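Course Handout 7: Garment Handling with a Two-Arm Humanoid
Instructor: Thanakorn Sukprasert
Revised 2/15/23

Scope

Handout 6 covered rigid objects. Cloth is harder to plan for. A shirt has no fixed shape, so a stored grasp pose is of little use once the item has been dropped and picked up again. In this unit each team writes and tests a short routine that lifts one garment, holds it with both hands, and places it on the bed. Folding comes in the next unit and is not graded here.

Read chapter 2 of the Mullent notes before lab. The section on contact models can be skipped.

Terms

Lift point: the spot on the cloth where the first hand closes.
Hang line: the vertical line through the lift point. Most of the cloth settles near it when only one hand is holding.
Free end: the lowest part of the hanging cloth.
Regrasp: any release and second closure by the same hand.

Two-hand hold

The first hand closes at the lift point and rises until the free end is clear of the surface. The second hand then comes in at chest height with the elbow bent. Keep the second forearm pointed toward the cloth and approach from the side. An approach from the front tends to push the cloth away before the fingers close.

Arm height depends on garment length. Long items need the first arm well extended, and this reduces the room left for correction at the shoulder. Teams using the Zevinholm planner should set the shoulder margin by hand. The default was chosen for short items.
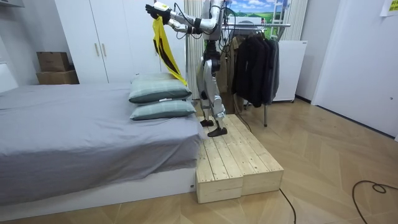 Stance and platform

The robot works from the wooden platform next to the bed. Knees stay slightly bent during the lift. Straight legs leave no travel for balance correction when the raised arm moves outward. Do not command a step while either hand is closed on cloth.

Check that both feet are fully on the boards before enabling the arms. Keep cables on the floor clear of the walking area, and stay out of arm reach until the operator calls "hold."

Procedure

1. Load the Samier configuration file and confirm that the joint limits match the lab sheet.
2. Lay the garment on the bed. Spread it for the first trial and crumple it for all later trials.
3. Run the lift with the first hand only. Pause until the swing dies down.
4. Bring in the second hand. Record whether it closes on cloth, on the other hand, or on air.
5. Hold, then lower. Open the second hand first.
6. Save the log before resetting the arms.

Data

The reference set has 2,268 lift attempts, of which 1,086 began with crumpled cloth. Use only the crumpled portion when comparing your results. Spread cloth gives a higher success rate and the two should not be mixed in one table.

Report

Submit two pages and the raw log. State the lift point rule in one sentence, then give the failure types in order of frequency. Regrasps count as separate attempts. Teams that change the Wattanapong grip settings must list the old and new values.

Reports are due at the start of the next lab.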